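**Ticket 494: gripper opens by itself during remote demos**
Opened Thursday, January 3, 2019
Site: Porkbridge, cell 2
Status: waiting on retest

Problem: while teaching the dish task by remote control, the gripper command drops to fully open for a moment, then comes back. The operator's trigger is still held. Arm motion is not affected. Demo 80 was the first one flagged.

Tried so far:

- Swapped the USB cable on the hand controller. No change.
- Restarted the Flikside bridge. Fault came back in the next demo.
- Taught the same task by hand with the bridge off. No dropouts in the log.

So the gripper and its driver look fine, and I suspect the bridge. Wrist views from the cell, cutting board and green bowl on the table in both:
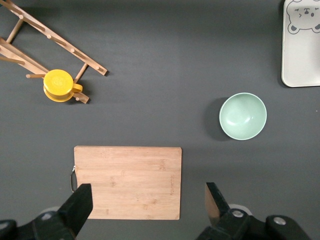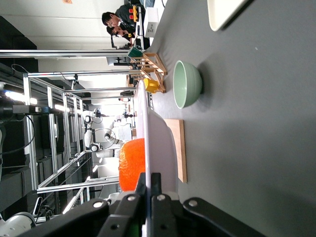 Decha Pongsiri: Check the trigger timeout before you replace anything. On the Kongkaew cell we had the same dropouts, and the bridge was treating a late trigger packet as a release. Set it to hold the last value and log the gap. Please don't delete the bad demos yet, I want the timestamps.

Timeout was at the default. Changed it to hold last value and turned on gap logging. In demo 949 the log shows two late packets and the gripper command stayed flat through both. Bad demos moved to the quarantine folder with timestamps intact, and left out of the training set.

Still to do: retest with the second operator, then copy the setting to the Atard cell.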